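読みもの > 短編 > 中古の音

「データは全部残っていますよ」と店の者は言った。修理屋の言う「全部」を、イルハムは信用していない。前の店は三百ディルハムを取って、ファンの埃を吹いただけだった。

父の机にあった黒いパソコンは、横倒しのまま白い作業台で腹を開けている。壁の料金表には「診断14分」とあった。十四分で何がわかるというのか。
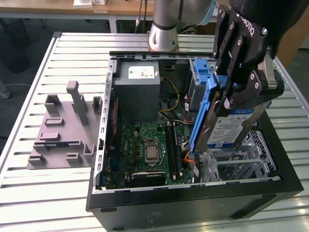 青いケースに収まったハードディスク。下は緑色の基板。

「この中に、お父様の録音が1,330件」

シェルカウイという店主は、自分の手柄のように言う。父は口の重い人だった。食卓で三言も話せば多いほうで、それが千を超える録音を残すだろうか。どうせ同じファイルの写しか、空の音だ。

「聞いたんですか」

「まさか。一覧を見ただけです」

まさか、と言う人間はたいてい聞いている。

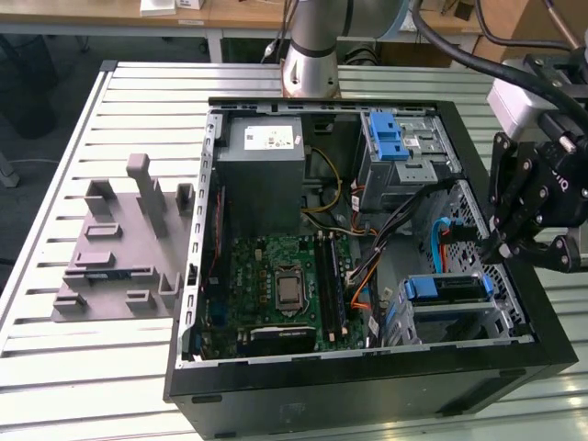
イルハムは黄色と黒の線を目でたどった。電源から出て基板へ下りている。それ以上のことはわからない。わからないものに金を払うのが、昔から嫌いだった。

「一つだけ、ここで鳴らせますか。日付は六月ならどれでも」

店主は別の機械に写したという一つを選んだ。九十秒。雑音がして、椅子がきしみ、それから父が咳をした。
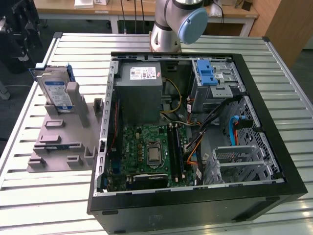
咳のあとに、父は天気のことを言った。風が強い、洗濯物を入れるように。誰に言ったのかは聞き取れない。

「ほら、本物でしょう」

「声の似た人はいます」

そう答えて、イルハムは財布を出した。領収書の宛名は、父の名前にしてもらった。

関連作品
・ガスタデル通りの鍵
・マンスールの冬
・ダグダグさんの傘

お問い合わせ | © 2005 中古の音 | ページの先頭へ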